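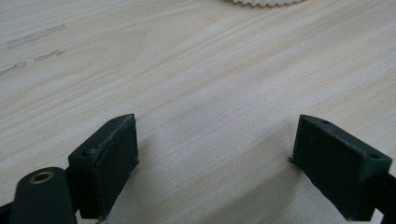 I started Bokix because I got tired of writing code for things my hands already knew how to do. I'm Lemlem Wako, and for years I programmed factory arms one waypoint at a time, which is a slow way to get a machine to wipe a counter. These days we do it by hand. You pick up a gripper, you do the job yourself, and the recording goes to the robot so it can learn from you. Our fingers are dark green with a grippy pad on each inside face, and yes, the pads fray (there's a little tuft of thread at the bottom of the right one), and yes, the table has picked up a couple of gray smudges over by the left side. Wiping, picking up, putting down, sorting: pretty much everything we do happens on a tabletop like that one.

So who are we? A small shop, is the short version. We teach robots everyday tasks for companies that would like to have a robot but don't have a room full of engineers to go with it. Bakeries, parts suppliers, a plant nursery, a place that packs tea. You tell us what needs doing, we learn to do it (I've become pretty good at folding tea cartons!), and then we show the robot, over and over, until there's enough there to train on.

For a simple task that usually means 200 demonstrations to start. I know that sounds like a lot. It goes faster than you'd think once you find a rhythm, and we stop at 100 to train a first version and see where it gets confused. Then we go back and record more of whatever it got wrong. Lids have been our nemesis. Anything that has to be turned and pressed at the same time took us ages, and I still wouldn't call it solved.

Géza Csizmadia built our grippers and keeps on building them. Every finger we use is his design, and he has a drawer of old versions he won't let me throw out. He likes brass inserts in everything so the screws don't chew up the plastic, and after stripping more holes than I want to admit on the early ones, I've come around.

Takeshi Sakai runs the remote side. Some jobs don't work well with a gripper in your hand, usually when the robot has to reach somewhere a person wouldn't fit or when the customer's arm is already bolted down at their site. For those we drive the robot from a second set of controls. Takeshi can do this for a whole afternoon without getting cranky and I can do it for twenty minutes. We call that setup Adugna. It has 2 control arms, one for each hand, and it takes most new people a day or so to stop fighting it.

Gemechu Gidey looks after the recordings. He watches them all, throws out the ones where somebody hesitated or bumped the table, and writes very polite notes about it. Most of the notes are to me. Last June he tossed nearly a whole morning of mine over my habit of nudging things straight before I picked them up, and he was right, the robot had started nudging everything too.

Gilles Lebrun is the one you'll talk to if you call. He worked in kitchens for a long time before this and he asks better questions about a job than any of us: where does the full tray go, who's standing there, what do you do when one comes out wrong. He's also the reason we visit before we quote. We used to skip that and we got burned.

Our biggest project so far has been with Flomari, the nursery, where the robot sets small pots into trays. We did the first round of demonstrations in our shop and the second round at their benches, and the second round was the one that mattered. Their light is different and their trays are a bit warped. If I could go back I'd have started there.

We do training days too, if you'd like your own people to do the showing. They don't need any background in robots. The best demonstrator we've ever had was a packer with steady hands who'd never touched one before, and she was teaching me things by lunch. We bring the grippers, you bring the people and the parts, and please bring the ugly parts along with the nice ones.

If you've got a task in mind, send us a short video of someone doing it at normal speed. A phone is fine. Gilles will write back, and if it's something we don't think we can teach yet, he'll tell you so.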